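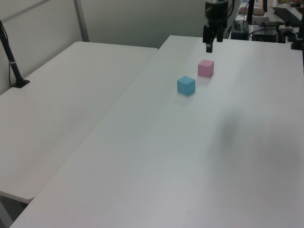
Big soft shadow across a white table
Asked 20 Jan 2026

Matte white table, pushed up beside a second white one that sits slightly lower. Half the top is in a dark smudge of shadow all day, so my little colored cubes look like they're waiting for rain. Do I need a different lamp or a different table?

Answer 1
Blurry edges mean the light is big or the thing blocking it is high up. Put a second light on the dark side, aimed at the ceiling. Start cheap. Keep the table.

Answer 2
buy a black table, no more shadows. you're welcome

Answer 3
Second the ceiling bounce. I did it in April with a Tovlow clamp light and it took 3 tries to get the angle. Can't help with the height gap, mine has been eating pencils for years.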